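Last updated: January

Small thread about our kitchen, because I promised Signe Åberg to write down what we changed since we moved in.

1/ The chopsticks first. They lived in a drawer and every evening someone was digging for two of the same length. Now they stand in the white caddy on the dining table, together with the spoons. Cost me 40 crowns at Rønning.

2/ The tablecloth always has creases and I stopped to iron it. After two dinners it looks the same anyway.

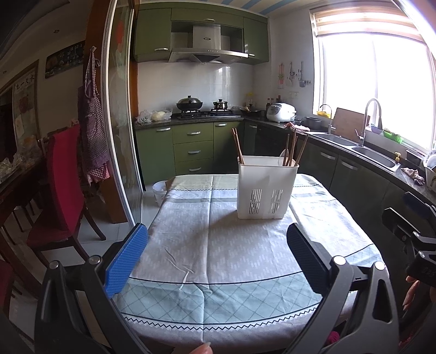
3/ Next is the bottles. I want the sauces near the stove, but they get sticky there, so I wipe them when I wipe the range hood. Roughly every 19 days, if I am strict with myself.

4/ I like the olive green cabinets more than I expected. My sister wanted white. We did not agree for a long time.

5/ Still open: where to put the wok. It stays on the left burner all day and I have to lift it away when I need both. Does somebody have a good hook for the wall? It must hold a heavy one, with lid.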